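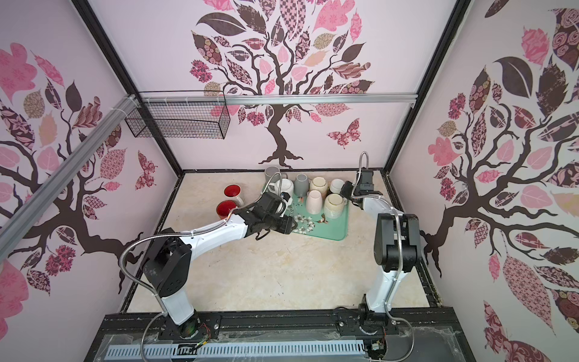
Does it matter what time of day you drink your tea? For me it does, and I stop at two in the afternoon or I'm up half the night.

I've been through most of the loose leaf at the market in Elton now. The Asenby breakfast one is my favourite by miles (300 g lasts me up to a month, bit greedy I know!)
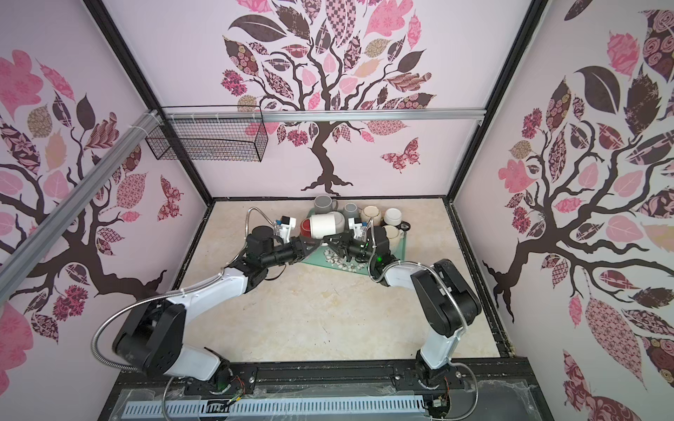
and it takes milk really well, even if you forget it and it stews. The smoky one was a mistake. Tasted like a bonfire and I'd bought the big bag, so that's me stuck with it till November.
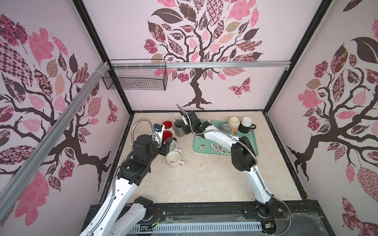 Might try it in a fruit loaf instead, soak the sultanas overnight and see. My mum always used whatever was left in the pot and hers never lasted past teatime.

Comments
smoky tea in fruit loaf is lovely, go easy on the sugar
Two o'clock?? I have one at bedtime!
Is the Elton stall still cash only?

Search posts Go

Contact | © 2021 | Back to top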